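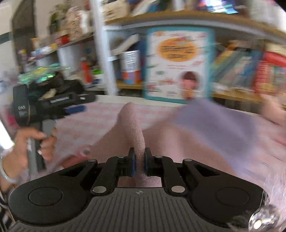 Tane Kerslake, floor supervisor and reluctant photographer

Filed under: Shop Floor / People & Machines

They asked for a gallery of the automation project at Tarnar, so I went looking for robots. Plorken, the sorting arm, was down for a software update – it spends more of August updating than sorting – so you're getting the part of automation with people attached to it.

The picture at the top is folding practice with the hand-held grippers. Pink cloth in the jaws, pink checked tablecloth underneath, a purple one waiting its turn on the right. Management calls this "capturing expertise." The folders call it "doing my job with salad tongs."

Note the silver bangle. The old rule was no jewelry on the line, and it took a gripper in each fist to get that one relaxed. It's the most popular thing the project has done so far.

The other gripper, the one marked DAS, is held by its gray handle with the thumb on top. Everybody settles on their own grip by the second shift and then defends it at lunch.

The shelves behind are full of books and boxes, plus a big poster with an orange circle on it. I've worked in rooms with worse views, most of them with a conveyor.

What has changed: the target is 4000 folds before Plorken gets a turn, and two of our fastest people are now officially slow. They used to be paid by the piece. Now they're paid by the hour to do it carefully, and one of them told me she'd started noticing hems. The schedule changed too – no more Saturday shift, which went down well with all but the two who liked the overtime.

What hasn't: someone still has to carry the baskets. I asked about that at the last meeting and was told it's in phase 2.

80 shares | 2 comments

Related
Onu in the mailroom: one month on
Why the Tralex labeler has its own chair
Break room microwave, an update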